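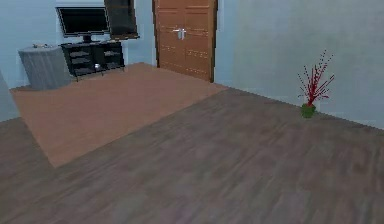
Start room in our simulator, double door and TV side

mornosik_team: Our student club must drive a virtual robot from the door to the kitchen counter before Saturday. It always turns too early near the red plant. Do you know why?

basgate2: I think your map is too coarse. Use 200 cells on each side.

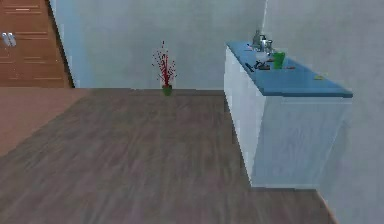

mornosik_team: We tried 200 already, and also 300. The result is the same.

gerlach_k: I don't agree about the map. Check the turning speed first.

basgate2: Maybe, but please post your log.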